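Small parts handling: one arm or two, and what to leave in the budget

Forum: Workshop Equipment and Automation > Buying and Planning
14 replies, latest shown

packbench_lou
30 September 2019
We pack mixed small goods by hand, mostly cosmetics, pens and bits of novelty stationery, and I have been asked to put a plan together for a robot cell. There are 346 product lines, all light, nothing bigger than a shoe box. I have a quote from Maltham for 2 arms with grippers and one from Randier for a single arm with a better controller. The totals are close enough that price won't decide it.
What I need to know is what people wish they had put in the budget at the start. Tables, lighting, spare fingers, anything. I have to put in one figure in May and can't go back for more.

tern42
Go for the single arm. You will spend the first months on one arm whatever you buy, and the second will stand there under a cover. Put the difference into spare finger pads. We get through more of them than the supplier said we would.

oddjobber
Don't agree with that. If the second arm is in the quote now it gets installed now, with the same guarding and the same electrician. Adding one later cost us far more than the arm itself did. Ask Maltham what the second arm is as a separate line. If they won't split it out I'd be wary.

tern42
Depends what the guarding is. Ours bolts on in sections and we could add to it in a day.

greyhopper
Before arms, think about the table. We do much the same sort of goods as you and the bench was the thing we got wrong. It's a plain white one with a glossy top, bought because it was cheap and wipes down easily.

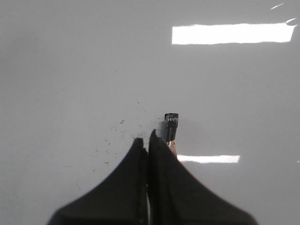
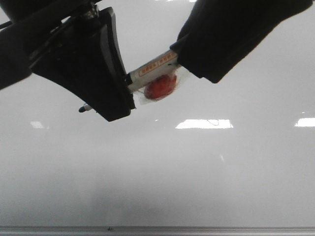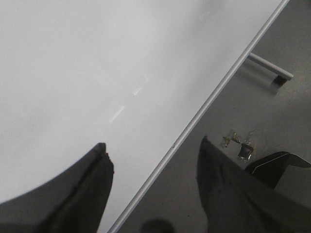

Points for your list, greyhopper continued
Glare. Look at the ceiling lights in the top in the first two. Price a matt top, or diffusers, or a mat cut to size. The mat is cheapest but you'll be replacing it.
Odd shapes. The marker in the second one has a little red thing in clear plastic hanging under it, and that is nothing like picking up a bare pen. Send the supplier your awkward lines as well as the easy ones and get the trial in writing.
Edges. The third has wrapper bits on the floor beside the table. Our table has no lip worth speaking of. Side rails are cheap if they go on the first order.
Cleaning. There are specks on the top next to the tube in the first. Put somebody's time in for wiping down, it's never in the quote.

packbench_lou
Useful, thanks. I hadn't got a line for the table at all, I was going to use the benches we have. Is the gloss a real problem for the cameras or just untidy to look at?

greyhopper
Depends on the software. Ask for the trial to be run under your own lights, or as near as they can get. I would sooner pay for a dull table than for hours of somebody adjusting settings.

oddjobber
I'd leave the table alone till the arm is in. We bought special tops from Siddiqui before we had run anything and they were the wrong height. Hold some money back and choose the table after.

greyhopper
She's only got the one go at the figure though. Put it in as an allowance and spend it when you know the height.

oddjobber
Fair enough, if your accounts people accept an allowance. Ours strike them out.

nightshift_pete
What's the plan for changing fingers? The wide ones in those photos look fine for a tube standing up by itself, but I'd want a narrower pair for things packed close together. We keep 4 sets on the shelf from Nollik and swap by hand. Check whether the swap needs a recalibration each time and who is allowed to do it.

packbench_lou
Neither quote mentions spare fingers. Randier just say "gripper included". I'll ask both.

tern42
Ask about delivery on them as well. We waited 52 days for a pair once and the cell did nothing in the meantime.

nightshift_pete
And training. One person trained is no good, they go on holiday.

packbench_lou
Right, this is where I've got to. One arm as the base price, the second as a priced option with the guarding included. Table and rails as an allowance. Spare fingers, two people trained, and a trial with our own goods before we sign. I'm leaving lighting out for now as the unit is being rewired anyway and I might get that from the building budget.

greyhopper
Get that agreed before the rewiring starts. The fittings over our bench went up before the robot was even ordered and we've been stuck with where they are.

packbench_lou
Will do. I'll post the revised quotes when they come in.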